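In Praise of Plain Blocks

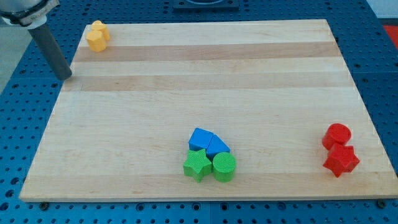
Page last changed 4/9/21, by Su

I want to make a case for blocks. Plain ones, in one color each, with flat faces and no story attached. Give me a yellow hexagonal prism and a blue cube and a decent wooden board to stand them on, and I'm happy for the evening!

My first set came from a shop called Arkberg and had 70 pieces in a cotton bag. I have since bought bigger ones (there was a 587-piece Nirkard set one October, and I don't regret a cent of it), but the small bag is still the one I reach for. Big sets make you plan. A small one lets you push things together and see what you get, and I think that's where most of the fun is.

Take the triangular prism. People treat it as a roof and nothing else. Every picture on every box puts it on top of a cube, and there it stays. But lay one down right next to a cube, with a sloped face turned up toward you, and suddenly the cube looks heavier and squarer than it did before. Now it's a ramp, or a doorstop, or the nose of a very slow truck. I could look at that pair for a long time.

Hexagons are even better. Stand two of them up so they touch and you start noticing the facets, how one catches the light and the next one doesn't. They also fit together side against side, which round pieces never will, and that makes them wonderful for children who like patterns more than towers. I was one of those children. I wish somebody had handed me a pile of hexagons and left me alone with them.

I'll say a word for the board too, since so few people bother with one. A wooden cutting board is perfect. The stripes in the wood give you lines to work along if you want them, and the edge tells you where your little world stops. On the floor a block city spreads until someone steps on it. On a board it has to make choices, and you can carry the whole thing to the table if you've got steady hands (I mostly don't).

My one real complaint is with sets like the Bumuvano, where 500 pieces come with a booklet telling you what to build. The pieces are lovely! The booklet should go in a drawer. Blocks are one of the few toys where a four-year-old and a grown-up can sit down at the same board and neither is better at it, and instructions spoil that in 2 minutes flat.

So buy the small bag. Borrow a board from the kitchen. Start with yellow.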